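Ticket 533
Site: Dirnach demo room
Project: Lunier cup demo, open day
Status: Closed

Reported at 10:40, during the first visitor session. The arm picked the wrong cup on several runs of the cup and brick demo. The session was stopped and the next group was sent to the Cleletti stand first.

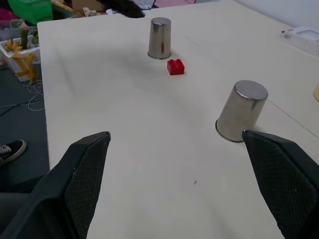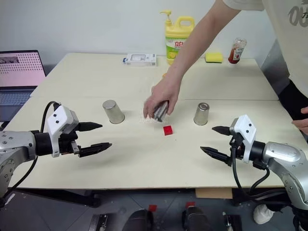 Steel cups and red block on the demo table. First view is from the wrist camera, second from the head camera.

10:55 Went through the run log. Faults start at run 282. Before that, no wrong picks on the open day build.

11:05 Checked gripper open and close from the console. Both sides normal. Finger pads wiped down, no change.

11:20 Replayed the saved runs. The tracker loses a cup when the host's forearm crosses in front of it, then gives the label to the nearest cup. It does not recover until the next reset. Glare on the steel was suspected at first. Dimmed the ceiling lights to 50 percent and got the same fault, so lights are back to normal.

11:45 Found the occlusion hold set to 0 frames. The Igwe update installed last night overwrites the local settings file. Restored the hold to 50 frames from the backup copy.

12:10 Ran the demo with a staff member moving the cups at normal speed. No label swaps. Repeated with the cups moved faster and got one swap, cleared by reset.

12:30 Demo reopened for the afternoon groups. Hosts were told to keep the cups on the table when they slide them and to take the arm out of the way before calling the pick.

16:15 Afternoon sessions done. One wrong pick, when a visitor took over the shuffle and moved two cups at once. Not counted as a fault.

Follow up: add the settings file to the list of files the update leaves alone. Moved to a separate ticket for the November release.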